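Skerkley Robotics Club
Bench and equipment check, sorting project
Term sheet 2, with comments

Checked by: Ayana Wako
Month: August
Start of check: 4.15 pm
Bench: the pale wood one on the grey floor area
Status at end of check: fit for use, three items to close

Marks used on this sheet: OK, OK with comment, Fix, Not checked. A Fix item must be signed off before the next student session unless the comment says otherwise.

PART A. BENCH AND FLOOR

A1. Tabletop level and does not rock. OK
Pressed on all four corners. The near left foot was adjusted last term and has held.

A2. Surface clean, no splinters on the near edge. OK with comment
One rough spot on the near edge, sanded during the check. Wrists rest there, so run a hand along it each time.

A3. Tabletop cleared of bags, drinks and phones before the session. OK
Tools go back on the wall board. Project objects go back in the cupboard at the end, including the half-sorted ones. Last term's team left theirs out and the cleaners moved them.

A4. Walkway to the door at least 1585 mm wide. OK
Measured at exactly that, so there is nothing to spare. Please don't put the spare stools along that side again.

A5. Frame rails either side of the bench tight and free of sharp ends. OK with comment
End caps refitted on two rails. Students step over these, and the younger group should be reminded at the start of each session.

A6. Loose cable on the floor tied back. Fix
Behind the bench. Nobody needs to walk there during a session but we do go round to reach the wall sockets. Besson has offered a box of hook-and-loop ties. I would sooner have proper trunking, but ties will do for now.

PART B. HAND-HELD GRIPPERS

B1. Handles free of cracks, no play at the joint. OK
Checked both. The right one had slight play in the spring and was tightened. No change since.

B2. Fingers open and close fully without sticking. OK with comment
The left one was stiff on first use and came free after a few squeezes. Cleaned with a dry brush. Do not oil the fingers, as it gets on the packets and they slip.

B3. Finger gap at full open, both sides the same. Not checked
The calipers were out with the Punel team. To be done next time.

B4. Marker plates firmly fixed, not bent, dots clean. OK
Students have been picking the grippers up by the plates. They must be picked up by the handle. A plate that has moved even slightly spoils the whole session's recordings and you may not find out until you play them back.

B5. Cable leaves the back of each gripper without a kink. OK with comment
Both cables are sound along their length. The right one needs to run down the outside of the forearm. If it goes underneath, it catches on the near edge of the bench when you reach forward.

B6. Cable slack enough to reach the far edge of the bench. OK
Try this standing up and sitting down. The shorter members have to stretch and take up more cable than I do.

PART C. WORKING TRIAL

The trial is one practice run of the sorting task at normal speed, with someone standing by at the computer. It is there to show up anything the bench checks miss. Use the objects the teams will be using, and work both grippers even if the task only needs one.

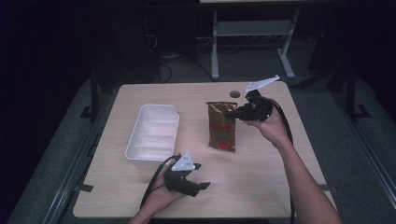 Item C3: brown foil bag held in the right gripper, left gripper open by the tray.

C1. Person working has bare forearms or sleeves pushed up and fastened. OK
No bracelets or watches. Lanyards off or tucked in.

C2. Tray sits flat and stays put when nudged. OK with comment
The white tray with the four sections slides more easily than the old one. A strip of non-slip mat underneath would sort it out. The tray goes on the left with its long side front to back, as in the project sheet.

C3. Soft packet can be picked up and held without tearing. OK
Take foil bags by the upper part and close slowly. Several from last term had split along the bottom seam and were thrown away. Split bags should not be taped up and reused, as the tape sticks to the fingers.

C4. Idle gripper kept low and away from the moving one. OK
This is the habit most worth teaching. When new members concentrate on one hand, the other one drifts up and the two plates knock together.

C5. Cables stay clear of the tray during the run. OK with comment
The left cable passes close to the near right corner of the tray. It did not snag during the trial but I would watch it. Moving the tray a hand's width further back would help and does not affect the task.

C6. Light on the bench is enough to work by, with no strong glare. OK with comment
The back of the room is quite dark with the main lights off. That suits the recordings but it does not suit people carrying things. Main lights on whenever anyone is moving about, off only for the run itself.

C7. Stop word known to everyone present. OK
The word is "hold". Hands still first, then put the grippers down.

PART D. POWER AND STORAGE

D1. Extension lead rated and labelled, not coiled while in use. Fix
The label has come off. The load in use is well under the limit, up to 2000 W on this lead, but it needs the label back on before the open evening. I will bring the label printer.

D2. Sockets switched off at the wall at the end. OK
The last person out does this, and signs the door sheet.

D3. Grippers stored flat, plates upwards, cables in loose loops. Fix
Found in the drawer with the cables wound tightly round the handles. This is how the Risow set was ruined. Use the foam-lined box on the middle shelf. Loops should be no smaller than 140 mm across.

D4. First aid box stocked and in reach. OK
Plasters topped up.

COMMENTS FROM THE CHECK

Three Fix items: A6, D1 and D3. Only A6 has to be done before the next student session. D3 can be closed as soon as the box has been moved down to where the younger group can reach it.

B3 is carried over and should not be marked OK by guesswork. If the calipers are still out, a steel rule is good enough for comparing one side with the other.

Two members asked whether the trial in Part C could be skipped when the bench has not been touched since the last session. My answer is no. The stiff left gripper would not have shown up by looking at it — you have to pick it up and use it.

Old copies of this sheet had a line about safety glasses. I have taken it out for this project because there is no cutting or soldering at this bench. It stays on the sheet for the workshop bench.

Signed: A. Wako
Check finished: 5.05 pm
Copy to: club folder, door clip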